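Taming the Snack Bags

If your pantry is anything like mine, the little bags are the worst of it. Cans stack, boxes stand up straight, but chips and crackers slither down behind everything else and come to light again in April, long past their best. I put up with it for years (my sister Fanni will tell you I complained about it for years, too!) before I finally sat down and worked out a system that my family will really stick to.

Start by bringing every last bag out to the biggest table you have and laying them flat, with a bit of space between them so you can read the dates. Don't sort as you go. Just get them all out first, even the ones hiding in the car and the lunch boxes, and put the kettle on while you're at it.

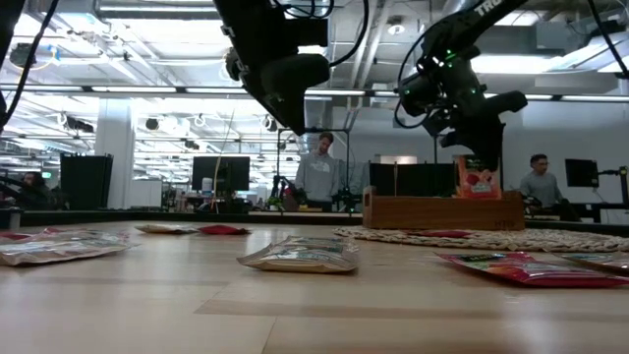

Snack bags spread out on the table, with the wooden tray waiting behind the woven mat.

Next comes the tray. I like a low-sided wooden one, as you can see over the top of it and small hands can reach in without tipping the whole thing over. Mine is 16 inches long and lives on the second shelf. Stand the bags on their bottom edges like files in a drawer, oldest at the front, and keep the foil ones that puff up toward the ends, where they have room and won't get crushed into crumbs.

A round woven mat is handy for the odds and ends. Anything that needs eating this week goes on it, right out on the counter, and I promise you it will disappear. Mawar Rondonuwu wrote in to say she does the same with a soup plate, and that works just as nicely.

Wipe the shelf before the tray goes back. Opened bags get folded over twice and clipped with a clothespin.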